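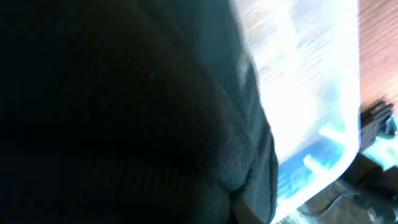 Netthorpe, August 22, 2019

Storing winter stuff: plastic bags or bins??

sunita_o
ok so moving to a smaller place in Endale, closet is a joke. Have a pile of thick dark knits plus jeans plus I dont know what. My mom always did everything in clear plastic bags. Sister says bins. Who is right. Need to decide tonight pretty much

hubertk
Bins. Done.

sunita_o
lol ok why

hubertk
They stack. Bags slide all over the shelf and you end up with a heap. Had bags for years, never again

igor_c
Disagree. Bags squish down, bins don't. Small closet = bags. Also anything dark and fuzzy picks up every bit of lint in the house, bag it first and THEN put it wherever. I do all my black sweaters that way.

hubertk
Knits in sealed plastic get musty. My basement anyway. Cotton pillowcase works fine

igor_c
basement is your problem not the bag

przem_cieslak
Igor you also store yours in the garage so maybe sit this one out

igor_c
hi Przemek. garage is dry

sunita_o
you two related or what

przem_cieslak
cousins. unfortunatly
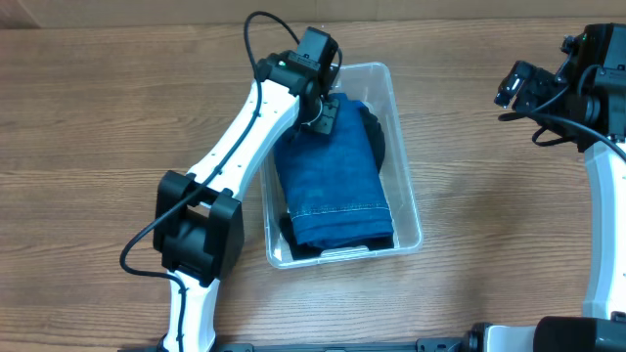 czeslaw_k
Jeans are where I'd start, not the sweaters. Heavy, they take the most room, and people put them in last and crush everything. Fold in half, legs together, then into a rectangle as wide as the bin. The blue pair in the clear bin is close to what I mean, folded flat, fills most of the width, and the black thing is down underneath it. Mine go the same way, one denim on top, soft dark stuff under. Clear bin too so I dont need labels. Lid is optional in a closet imo

hubertk
Wait you put the heavy one ON TOP? that flattens the knits

czeslaw_k
One pair wont hurt anything. Five pairs, yes. And what I have under there isnt knits

hubertk
still. Heavy on the bottom, always

sunita_o
I have way more than one pair so heavy on the bottom for me I guess? or jeans in their own bin

przem_cieslak
Own bin. Stand them up on edge like files, then you can pull one out without wrecking the rest

czeslaw_k
Standing up only works if the bin is full. Half full they all slump over, ask me how I know

igor_c
What size bin, Czesław? The ones at the Baneson store are huge

czeslaw_k
Small, one pair of jeans wide. Get the low ones. Big ones you can't lift once there's denim in them

sunita_o
ok plan. Low clear bins, jeans in one, sweaters in another, the nice black cardigan in a bag because Igor scared me about lint

hubertk
pillowcase!!

sunita_o
fine, pillowcase. Does anyone wash everything first or just the stuff that looks dirty

igor_c
Everything. And let it dry overnight, longer for thick ones

przem_cieslak
agree w/ Igor for once. Did mine back in July and left a wool one damp in the fold, had to rewash the whole bin

sunita_o
ugh so not tonight then. Running the first load now, will buy bins in Ornthorpe saturday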